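Fixing the Vukgate freeze in the kitchen sim

Robot stops dead mid-run, no error, log just ends. Had this since June, notes below.

1. Pause the run. Don't hit reset, it wipes the fault log. Save the log first, then go through the counter objects (cup and screwdriver on the front one) and check each has a collision shape. 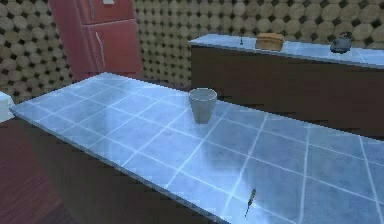
2. Open the planner log and search for "gate timeout". Ours came up at step 221, on the way to the doorway. Path planner had the threshold down as a solid wall, so it kept replanning

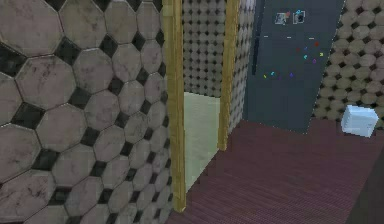
and replanning until the watchdog killed it. Set the threshold to passable in the room file, save, reload the map. Reload, not refresh, diffrent button.

3. Check the floor cube. If its saved pose is inside the wall even slightly, physics goes mad. Nudge it out and rerun from step 44.

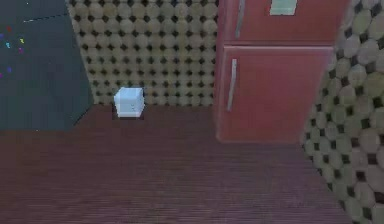 White cube on the floor by the back wall, red fridge to the right.

Still freezing? Send the log to Ilham Bennani before Friday.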